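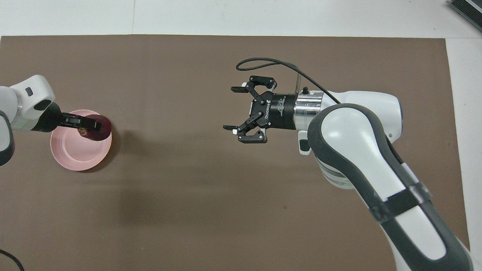 Kamran Karimi reckons the release check is the first thing anyone should write in a pick-and-place stack, before the planner and well before anything clever with vision. I used to do it last. After a winter of chasing fruit drops in Grabner (our little task runner), I've come round to his way of thinking, so let's do it first!

You'll need Grabner with the Flisel planner plugin switched on, and a gripper driver that reports finger width. Mine publishes at a lazy rate, but it'll do.

Start with the task file. Give each arm its own block and its own target dish, and don't let them share a state variable. I did that once and spent a whole arvo wondering why the left arm thought it had let go of something the right arm was holding.

Now add the guard. Call it release_ok and have it return true only when 2 things hold - the tool has stopped moving, and the perception node has the dish centre inside the fingertip footprint. I use a settle time of 800 ms. Shorter was fine in the simulator and hopeless on the bench, mostly thanks to timestamps arriving out of order.
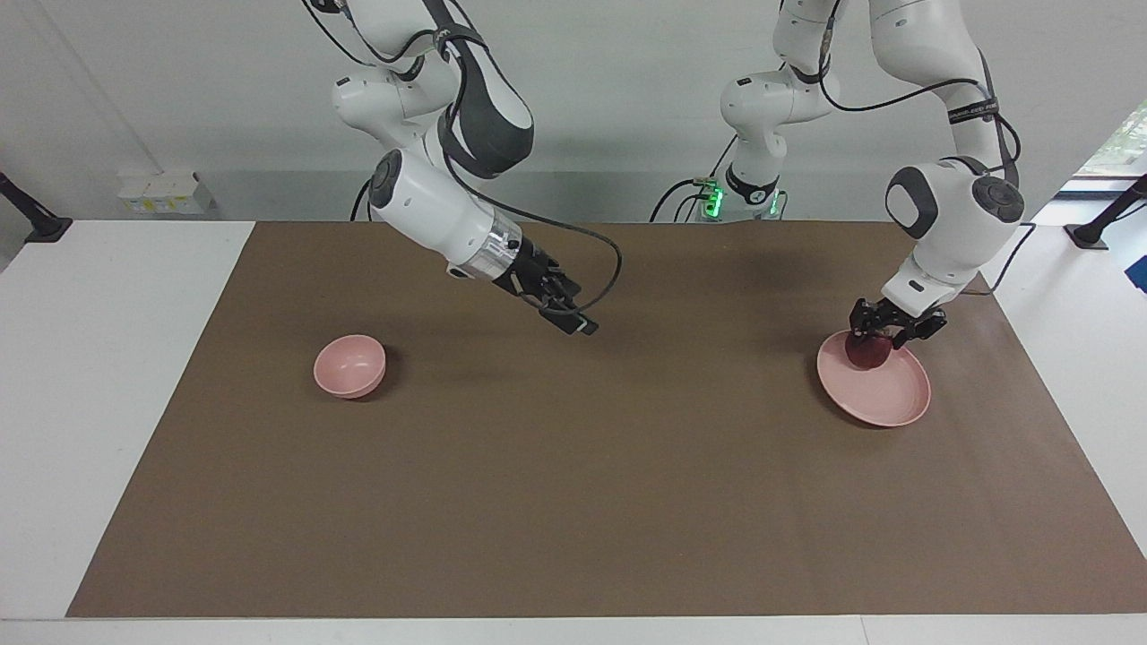
Left arm at the plate, right arm with nothing in its gripper.

With both arms in play you also want a lock on the middle of the workspace. Flisel calls it a zone. Draw it a bit bigger than feels sensible, then set zone_timeout to 900 ms so an arm that's waiting gives up and replans (otherwise it just sits there like a stunned mullet).

One gotcha with round, shiny things: the depth estimate can sit well off the true surface, so I take the grasp width from the gripper once the fingers have closed and pass that to the release step. Iker, our log viewer, will plot both values on the same axis if you tick "overlay". Have a look at the gap between them before you go tuning anything.

Run the task 6 times with logging on and read every release_ok line. If you see it flick true, false, true, your settle time's too short. My config is in the Dadness repo under bench/release - the comments are a bit sweary, sorry.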